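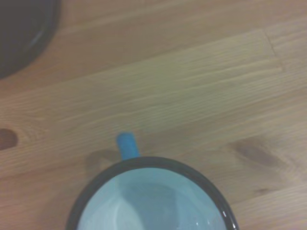 Session 3: Does the mug change the taste?

Handout, 25/11/2018. Tutor: Darius Dobre

Start with the claim everyone repeats: coffee tastes better out of a heavy cup. Maybe. The study usually cited is Papadakis's Vorkwood survey, and I would like you to read it before you believe it.

What was done
Fotis Papadakis asked 123 café customers to rate the same roast, served in either enamel or china. Of these, 88 finished the form. The rest are not mentioned again, which should bother you.

What was claimed
Enamel drinkers called the coffee "stronger." The paper puts this down to the dark rim. No plain white enamel was tested, so I can't see how the rim gets the credit.
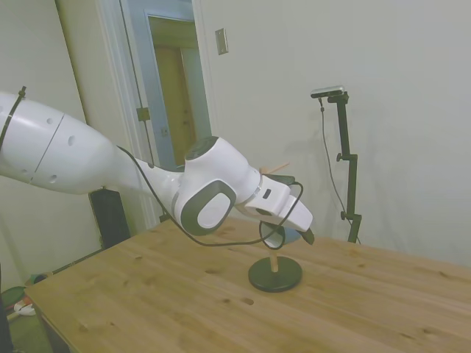

White arm over a light wooden table.

Problems to raise in class
Customers picked their own cup. People who like camping gear may also like strong coffee.
The servers knew which cup was which.
Temperature was never recorded. Thin metal and thick china do not cool at the same rate.

The July rerun at Ollavmont is often called a confirmation. It used a different roast and a new form. Read its methods page and decide for yourselves.

For next time: one page on how you would assign the cups.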